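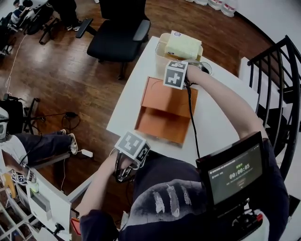 pebblehopper wrote: Skip the harbor hotels in Stilia and book the Ararska guesthouse up the hill! We had two nights there in January and I still go on about it to everyone. Breakfast on the terrace, lemons right off the tree, and the ferry to Retedero is an easy walk downhill.

tidetable_tess
Reply #2
Easy walk DOWN, sure. It's 400 steps back up and there's no handrail on the top part. I loved the place too, but I wouldn't send anyone there with big suitcases. The Amin, right on the harbor, is plain but the rooms are huge and you can roll your bags in off the boat.

pebblehopper
Reply #3
Fair about the steps, I'd blocked those out. But the Amin has the disco next door! We could hear it from the ferry.

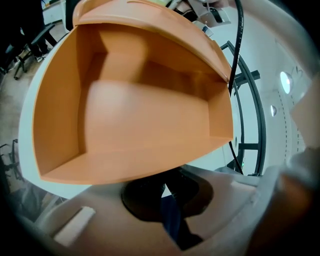

tidetable_tess
Reply #4
The disco shuts for the winter, so it depends when the original poster is going. Also, the Amin rooms have real storage, and for a family that's gold. I mean shallow pull-out drawers, the same idea as the orange one in my picture, where it slides out of the white cabinet and you can see right to the back corners. Socks, chargers, ferry tickets, all in one layer, and you don't leave half of it behind at checkout. At Ararska we lived out of our bags the whole time (happily, I admit it).

soupandsandals
Reply #5
Has anyone done both? We're thinking two nights up the hill and then moving down to the harbor for the early boat. Is there a taxi?
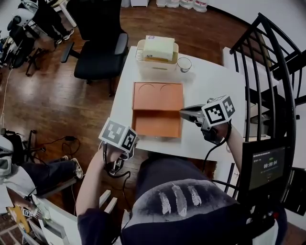
lateferry
Posted 13 May 2021

Yes, we did exactly that and it was the best part of the trip! The guesthouse called a taxi for us, 30 euros with the luggage, which felt steep until I saw the road. Don't agree that the Amin is plain, by the way. Ask for the side facing Retedero and you get the lighthouse all evening.

pebblehopper
Reply #7
30 euros?? I'd take the steps. But okay, okay, the lighthouse side sounds lovely and now I want to go back and try it.

soupandsandals
Reply #8
Sold on splitting it, thank you all so much! Emailing both places tonight.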